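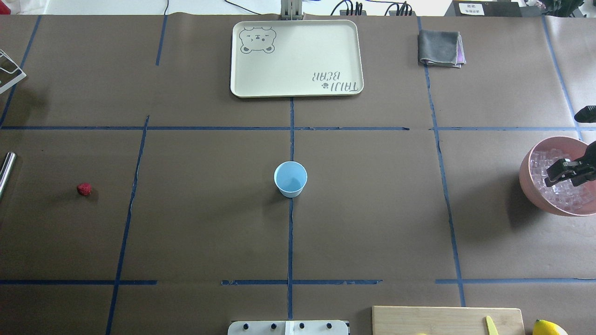
How Does a Battery Save Up Sunshine?

Picture the hottest afternoon in June. The sun is blazing, the sky is clear, and every solar panel in the town of Clenwood is making electricity as fast as it can. Hooray! But most people are out at the pool or at work, so hardly anyone is using it. Then evening comes. Everyone goes home, turns on the lights, cooks dinner and switches on the TV. And the sun? It's going down.

So how do you use afternoon sunshine at bedtime? You save it in a battery – a really, really big one!

A battery the size of a playground

You already know small batteries. They live inside flashlights and game controllers. The batteries that help run a town work in much the same way, only they are packed into metal boxes as big as shipping containers. Clenwood has 6 of these boxes, lined up in a field behind a tall fence, and together they can run 2,000 homes through the evening. That's a lot of dinners!

The place where they stand is called a battery storage station. It hums a little, because fans inside the boxes keep the batteries from getting too warm. There is no smoke and no chimney.

What happens inside?

A battery doesn't keep electricity sitting inside it like water in a bucket. It changes the electricity into another kind of energy, called chemical energy, and changes it back again later.

Every battery has two ends, a plus end and a minus end. In between is a special material that tiny particles called ions can travel through. Ions are much too small to see, even with a magnifying glass.

When the station is charging, electricity from the solar panels pushes the ions over to one side. Think of kids climbing up to the top of a slide. It takes energy to get up there! And once they're at the top, they can wait.

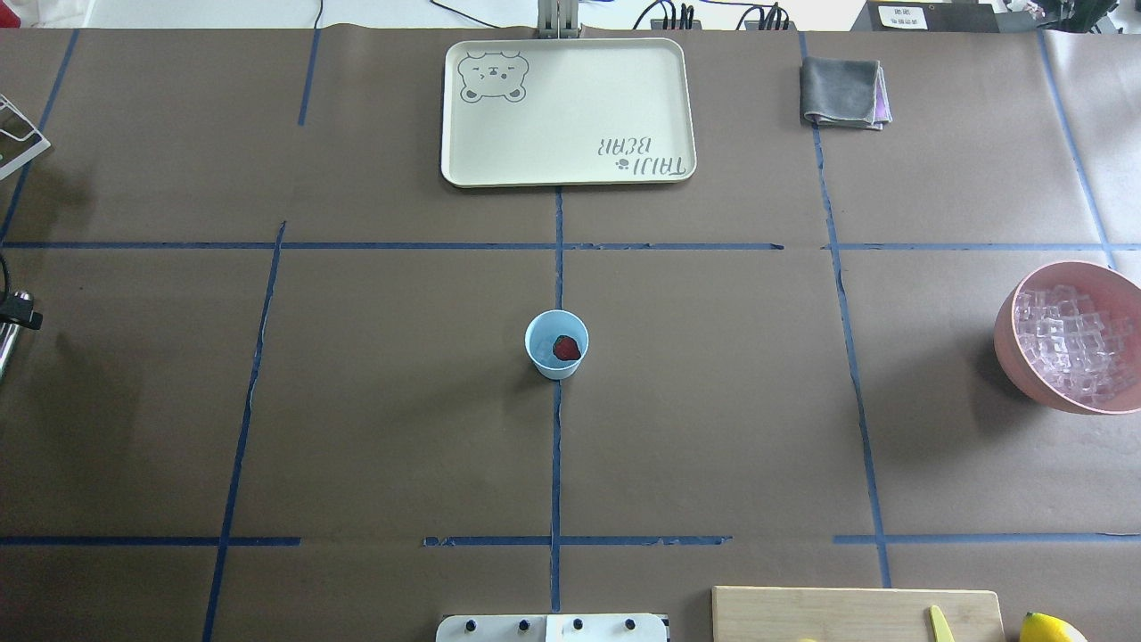
When the town needs power, the ions are allowed to go back to the other side – whoosh, down the slide! As they go, electricity flows out of the battery and along the wires to people's houses. The next day the sun comes up and the climbing starts all over again.

Who decides when to charge?

Computers do most of the work. They keep track of how much electricity is being made and how much is being used. If there is extra, they tell the battery to fill up. If there isn't enough, they tell it to start giving power back, and it can do that in less than a second. That's faster than you can say "battery storage station"!

People watch over the computers too. The control room for Clenwood is in the next town, Brunton, and there is somebody in it all day and all night, even on holidays.

Wind can be saved too

Up on Cisberg hill there are wind turbines, and the wind doesn't care what time it is. Some of the strongest gusts come at 2 in the morning, when nearly everybody is asleep. A battery can soak up that power and have it ready for breakfast toast.

There are other ways to save energy as well. At Grendum, extra electricity is used to pump water up to a lake high on a hill. When power is needed, the water rushes back down through pipes and spins a big wheel called a turbine, which makes electricity again. Isn't that clever? It's a battery made out of a lake!

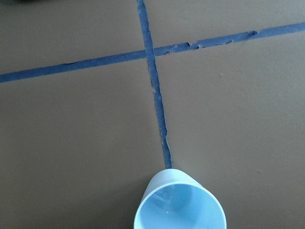 Do big batteries last forever?

They wear out slowly, just like the one in a phone. After many years of filling and emptying, a battery can't hold as much energy as it did when it was new. Then it can be taken apart, and many of the metals inside can be used again to make new batteries.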